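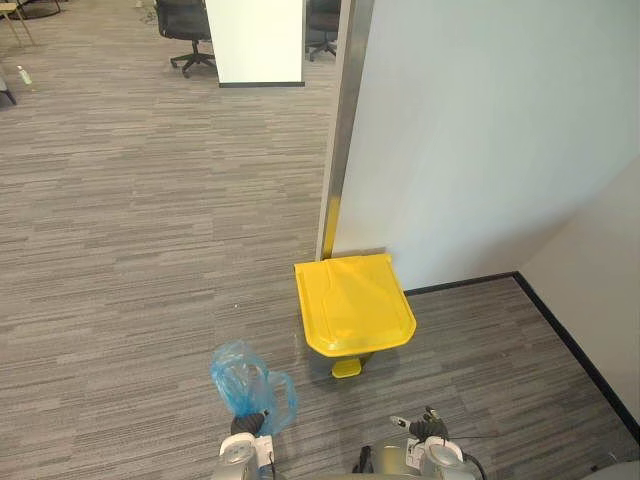
The Kosik rebound board is the piece of kit I'd hang on to if the rest of the football cupboard had to go. It stands on the grass, you pass into it, and the ball comes back at you quicker than you'd like! Our under-twelves at Farstead have used one since October and their first touch has come on no end. You need very little to go with it: a ball, a few metres of flat ground and something to aim around. Cones are fine, but a bright yellow pedal bin does the job just as well and is a lot harder to lose in long grass.

The face is angled so that a firm side-foot pass returns along the floor. Hit it higher up and the ball pops into the air, great for chest control and for keepers who want to work on their handling alone. Flip the board over and you get the steeper side, which sends everything back faster (start a few steps further away than you think).

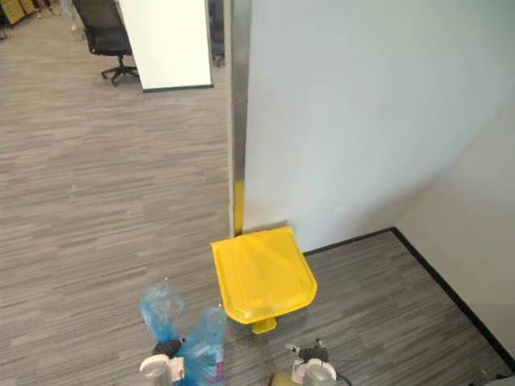
TRAINING EQUIPMENT > REBOUNDERS

Kosik Rebound Board, double-sided
Width: 963 mm
Height: 854 mm
Playing faces: 2
Ground pegs: included
Carry strap: included

It comes in one box and goes together with the key supplied. The pegs push in by foot on soft ground; for hard pitches or a sports hall, use the rubber feet and put a sandbag on the rear bar. Wipe the faces down after muddy sessions, and check the corner bolts every few weeks, as they do work a bit loose with heavy shooting practice.

Two players can share a board easily. Ours like to play first to ten clean returns, left foot only, and the arguments over what counts as clean are half the fun.

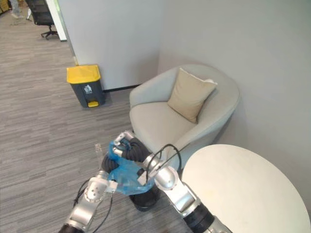 Leilani Mahmoud
Youth Coach and Kit Reviewer

I've also tried the Hendus net rebounder, and it's lovely for volleys, with a softer, slower return. For short passing I still go back to the board every time. The noise is the one thing I'd warn you about: on a quiet evening it carries a long way, so think of the neighbours if it's going in the garden.

Spare pegs and feet are listed under Accessories.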